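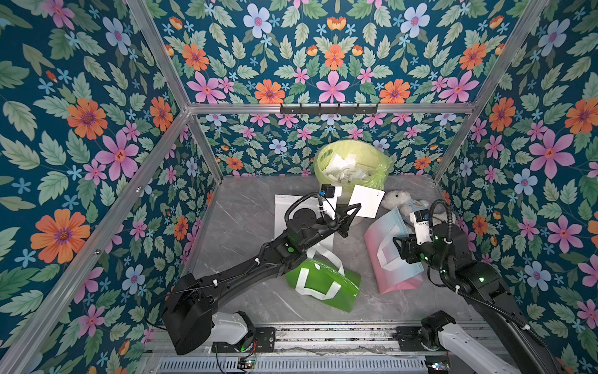 Abb. 1: Unsere Zelle im Betrieb. Der linke Greifer hält eine Karte vor dem Korb, der rechte steht über der Geschenktüte.

Projektbericht "Flasix": Warum unser linker Arm nicht loslassen wollte

Eigentlich sollte das ein Bericht über das Einpacken von Geschenktüten werden. So steht es auch noch im Antrag: zwei Arme, ein paar Tüten, Karten und Kleinkram auf der Arbeitsfläche, und am Ende landet alles da, wo es hingehört. Das Einpacken kommt jetzt nur noch am Rand vor, denn den größten Teil des Semesters habe ich mit einem Fehler verbracht, den ich am Anfang für eine Kleinigkeit gehalten habe.

Zum Aufbau kurz das Nötigste. Die Zelle haben wir aus dem Vorgängerprojekt Toivonen übernommen, samt Aluprofilen und Schiene vorne, neu ist die Blumentapete (mein Beitrag, ich stehe dazu!). Jeder Arm hat einen Greifer und eine Kamera am Handgelenk. Die Ablaufsteuerung heißt bei uns Noline und läuft auf einem Rechner unter dem Tisch. Dort stehen die Teilschritte als Liste, und jeder Schritt meldet "fertig", bevor der nächste drankommt. Klingt simpel, war aber genau die Stelle, an der es geknallt hat.

Was passiert ist

Im September liefen die ersten längeren Serien mit den Karten. Der linke Arm greift eine Karte, fährt Richtung Korb, macht auf, die Karte fällt rein, fertig. Bei den ersten Durchgängen sah das richtig gut aus und ich habe schon angefangen, Folien zu basteln. Dann blieb der Greifer zu. Der Arm fuhr mit der Karte zwischen den Fingern seelenruhig zurück, Noline meldete "Karte abgelegt", und beim nächsten Griff wollte er mit der alten Karte in der Hand eine neue holen. Die Finger setzten dabei mit ziemlich Druck auf der Arbeitsfläche auf, der Arm ruckte nach, und der rechte Arm, der zur gleichen Zeit zu seiner Tüte unterwegs war, hat den Ellbogen vom linken gestreift. Ich hab den Not-Aus gedrückt, aber viel zu spät, ich stand nämlich am Whiteboard und habe mit dem Rücken zur Zelle geredet. Kaputt war zum Glück nur eine Kabelhalterung am Handgelenk. Erschrocken bin ich trotzdem ordentlich.

In der Serie von 200 Durchgängen ist der Fehler 5 Mal aufgetreten. Das ist blöd selten, wenn man ihn sucht, und blöd häufig, wenn man danebensteht.

Die Suche

Mein erster Verdacht war die Mechanik. Ich habe den Greifer ausgebaut, die Führungen geputzt, alles wieder eingebaut, und der Fehler war weg. Zwei Nachmittage lang! Dann war er wieder da. Als Nächstes kam das Kabel dran, das in einem Bogen über das Handgelenk läuft. Wenn der Arm weit nach hinten greift, spannt es sich, und ich war mir sicher, dass da ein Wackelkontakt drinsteckt. Also neues Kabel, längerer Bogen. Hat nichts geändert, sieht aber ordentlicher aus, wir haben es so gelassen.

Gefunden habe ich die Ursache dann im Log, und zwar ziemlich spät abends gegen 22 Uhr. Der Befehl zum Öffnen ging raus, aber die Greifersteuerung war noch mit der Abfrage der Position beschäftigt und hat ihn verworfen. Ohne Fehlermeldung. Noline hat danach 800 Millisekunden gewartet und den Schritt einfach abgehakt. Ob die Finger offen sind, hat an der Stelle kein Mensch und kein Programm geprüft. Die Wartezeit hatte ich selber eingebaut, mit dem Kommentar "reicht erstmal".

Was wir geändert haben

Noline fragt jetzt nach jedem Öffnen die Fingerposition ab. Passt sie nicht, wird der Befehl wiederholt, und wenn es dann immer noch nicht klappt, halten beide Arme an. Beide ist wichtig, vorher lief der rechte bei einem Fehler links munter weiter. Außerdem ist die Kraft beim Absenken begrenzt, und die Arme dürfen nicht mehr gleichzeitig in die Mitte der Zelle. Das kostet Zeit und die Abläufe wirken jetzt etwas zäh, gerade wenn der rechte Arm an der Tüte wartet.

Danach habe ich noch mal 100 Durchgänge gefahren. Der Öffnungsbefehl ging auch da zweimal verloren, aber die Wiederholung hat gegriffen und der Arm kam leer zurück. Die eigentliche Ursache, also dass die Steuerung Befehle stillschweigend wegwirft, ist damit nicht behoben. Dafür müsste man an die Firmware, und an die kommen wir nicht ran.

Für die Laborordnung habe ich einen Absatz ergänzt: Solange die Arme Strom haben, bleibt eine Person mit dem Not-Aus in der Hand vor der Zelle und macht nichts anderes. Gilt auch für mich.

Offen ist noch der Umzug ins Labor Drendale, dort soll ein Lichtvorhang vor die Zelle. Die Halterung dafür ist gezeichnet, der Vorhang ist bestellt, die Verkabelung muss ich noch mit der Werkstatt klären.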